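2024-01-20

Woke at some ungodly hour to the boiler making its kettle noise again. Lay there working out what a new one would cost, got as far as 700 and decided to go back to sleep, which didn't happen.

So I was on the early bus to Penberg with the seed list in my pocket and a flask of coffee that tasted of last year's soup. The Posell garden shop had promised onion sets "from the middle of the month". They had gnomes. They had 20 kinds of gnome food, by which I mean gravel. Onion sets are now expected in February, said the woman on the till, in the tone of somebody announcing a royal birth. Bought a packet of leeks out of spite. 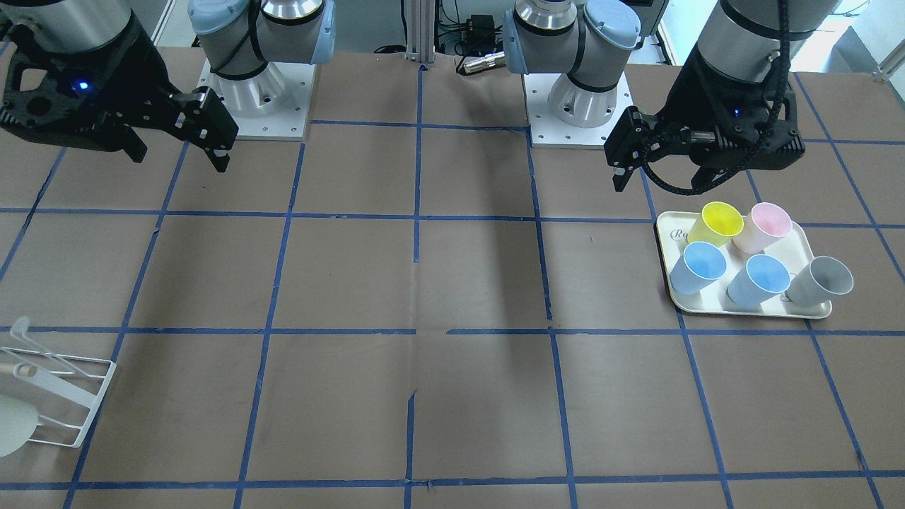 Afternoon, at home

Drew up the plan for the vegetable patch. Every winter I do this in squares, very neat, one crop to a square, and every summer the courgettes treat it as a suggestion. This year the courgettes are getting the far end, by the compost, where they can fight it out with the nettles. Broad beans where the potatoes were. Potatoes where I swore I would never put potatoes again.

The Noltitz catalogue came with the post and says its parsnips have a germination rate of 100 per cent. I have sown parsnips for years and would put mine nearer to the rate at which buses turn up in snow. Ordered 2 packets anyway.

Rain set in at three. Went out regardless and looked at the leeks I already have, which are the width of pencils and clearly sulking. Came back in with half the path on my boots.

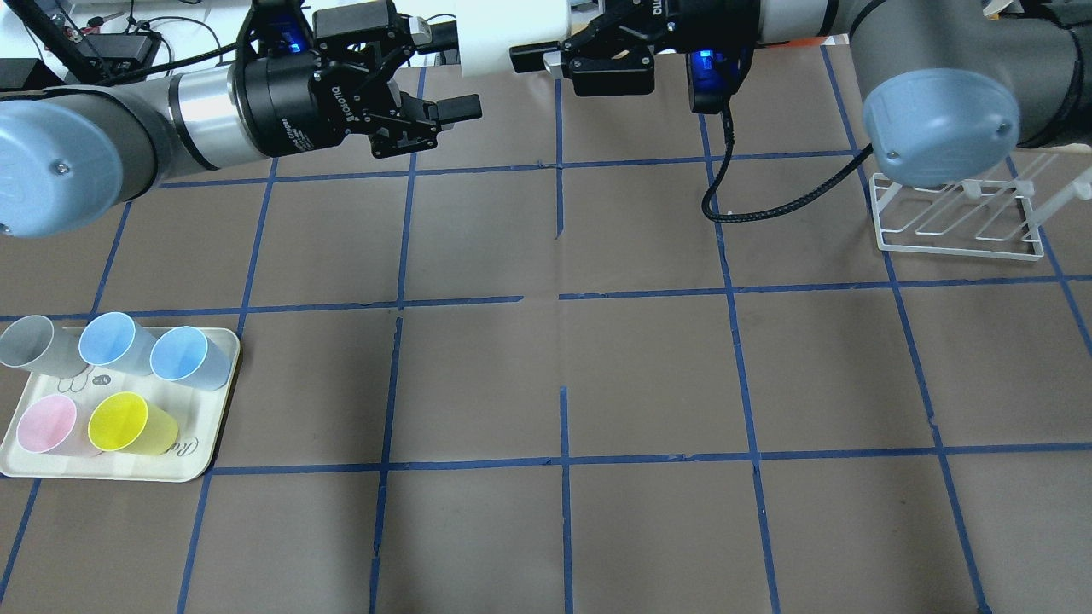

Blue tape on brown paper, squares more or less equal, lines a bit wavy.

Supper was a Gashi pie from the freezer, peas, and the end of the chutney. The boiler has gone quiet, and I'm not going in there to ask it why. Must remember to buy string.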